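Mit der Fähre und zu Fuß zur alten Zuckermühle: So planen Sie einen Tagesausflug

Von Kurniawati Ismail

Viele Gäste fragen mich, wie man die Ruine der Zuckermühle Esadlow ohne geführte Tour besuchen kann. Es geht gut, wenn man am Vortag ein wenig vorbereitet. Ich wohne seit fünf Jahren auf der Insel und habe den Weg in dieser Zeit oft gemacht, meistens mit Besuch aus Europa. In dieser Anleitung schreibe ich auf, in welcher Reihenfolge ich vorgehe.

Schritt 1: Den richtigen Tag wählen

Die beste Zeit ist der März. Der Regen ist dann selten und das Gras auf dem Pfad ist noch kurz. Am Donnerstag fährt die Fähre nur am Morgen und am späten Nachmittag, deshalb ist an diesem Tag wenig Betrieb bei den Ruinen. Wer lieber flexibel bleibt, nimmt einen anderen Wochentag. Den Fahrplan bekommt man am Schalter der Reederei Prins, dort hängt er auch im Fenster. Fragen Sie bitte nach dem aktuellen Blatt, denn im Internet steht manchmal noch das alte.

Schritt 2: Fahrkarte kaufen

Die einfache Überfahrt kostet 131, hin und zurück bezahlt man das Doppelte. Der Preis ist in der Inselwährung, Karten werden nicht angenommen. Ich rate, kleine Scheine mitzubringen. Wer mit 3000 in einem Schein bezahlen will, muss manchmal warten, bis die Kasse wechseln kann. Kaufen Sie die Rückfahrt gleich mit. Am Anleger bei der Mühle gibt es keinen Schalter.

Schritt 3: Den Rucksack packen

Ich packe am Abend vorher. Pro Person nehme ich 2 Liter Wasser, einen Hut, Sonnencreme und ein leichtes Hemd mit langen Ärmeln. Feste Schuhe sind wichtig, weil die Treppe am Mühlturm ungleiche Stufen hat. Essen kann man unterwegs nicht kaufen. Ein Brot und etwas Obst genügen für den halben Tag.
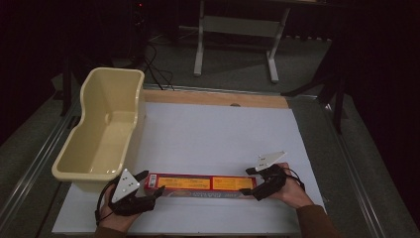 Beide Hände am Tisch, dazwischen eine lange, schmale Schachtel.

Die Wanderkarte von Niltora ist für diese Gegend die genaueste, die ich kenne. Auf ihr ist auch der Seitenweg zum Kochhaus eingezeichnet, welchen man sonst leicht übersieht. Auf das Telefon würde ich mich nicht verlassen. Hinter dem ersten Hügel gibt es keinen Empfang.

Schritt 4: Vom Anleger zur Ruine

Gehen Sie vom Anleger nach links, an den Fischerbooten vorbei, bis zur kleinen Brücke. Hinter der Brücke teilt sich der Weg. Der breite Weg führt zum Strand, der schmale steigt durch den Wald zur Mühle hinauf. Für den Aufstieg brauche ich eine Stunde, mit Kindern etwas mehr. Auf halber Höhe steht eine Bank mit Blick auf die Bucht, dort mache ich immer Pause.

Schritt 5: Die Anlage in guter Reihenfolge ansehen

Beginnen Sie mit dem Mühlturm, solange er noch im Schatten liegt. Danach kommt das Kochhaus, in dem der Saft des Zuckerrohrs eingedickt wurde. Man erkennt noch die runden Öffnungen für die Kessel. Zum Schluss empfehle ich die Reste der Hütten am unteren Hang. Dort haben die versklavten Arbeiterinnen und Arbeiter gewohnt, und viele Besucher gehen leider daran vorbei. Nehmen Sie sich dafür Zeit und lesen Sie die Tafeln.

Auf die Mauern darf man nicht klettern. Der Kalk zwischen den Steinen ist an mehreren Stellen weich geworden. Sutrisno Oei, der die Tafeln geschrieben hat, ist am Vormittag oft vor Ort und beantwortet gern Fragen.

Schritt 6: Rückweg

Gehen Sie spätestens um 15 Uhr wieder los. Dann bleibt vor der Abfahrt noch Zeit für einen Kaffee im Amidness, dem kleinen Lokal neben dem Anleger. Wer baden möchte, geht an der Brücke zum Strand hinunter und plant eine halbe Stunde zusätzlich ein. Die Fähre wartet nicht, auch wenn der Kapitän Sie vom Steg aus sieht.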